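Zarorden Gyms Opens a Tidying Month for Members, With Storage Boxes on the House
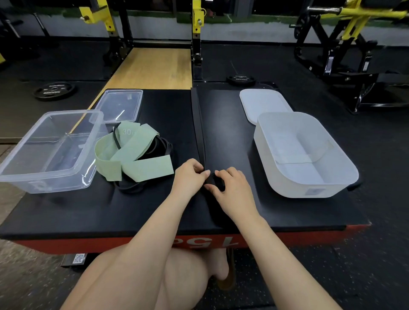 BROSTETDEN, June. Anyone who has ever gone looking for a light resistance band at the bottom of a gym bag, and come up with a tangle of six other things instead, will be glad to hear what Zarorden Gyms has planned for its Brostetden and Folcombe locations this month. Starting Monday, members at both gyms can bring in the small gear they train with, sit down at a bench with a staff member, and go home with everything sorted, folded and boxed, free of charge.

The program is called the June Band and Strap Sort-Out, and it grew out of a question on our spring member survey. We asked people what keeps them from doing their warm-up at home on the days they can't get to us, and 43 percent of the members who answered told us, in one way or another, that they couldn't find their things. We had expected to hear about time, or the stairs, or the neighbors. We heard a great deal about bands.

So we've set aside 589 clear plastic boxes with lids, bought through our longtime supplier Montoya Home Storage, and every member who comes to a session may take one. There will be white lidded containers on hand as well for those who like to keep straps apart from bands, which our Folcombe staff strongly recommend (our Brostetden staff put everything in together and are perfectly happy that way).

Sessions last 33 minutes and take place right on the gym floor, among the racks and the plates, so there's no need to change out of your workout clothes or make a separate trip. Bring your loop bands, flat bands, straps, wrist wraps and anything else that bends. We'll show you how to fold a long strap flat down the middle of a bench so that it stays folded, how to loop a flat band without putting a hard crease in it, and how to stack the heavier rubber loops under the lighter ones. If a band has small cracks or a sticky patch, we'll help you decide whether it's time to let it go, and we're always glad to talk through which resistance might suit you next.

Please leave chalk, liquids and loose metal clips at home, as they tend to mark the boxes. Members with a lot of equipment are welcome to book two sessions back to back, and children over ten may come along with a parent.

Up to 60 places are open each week, shared between the two gyms, and they can be reserved at either front desk or by phone during staffed hours. Walk-ins will be seated whenever a bench is free, with early afternoon usually being the quietest part of the day in Brostetden. Any boxes left at the end of the month will go to the stretching area at Folcombe, where the shelves have been waiting for them for quite a while.

Media contact: Zarorden Gyms, Member Programs Office, Brostetden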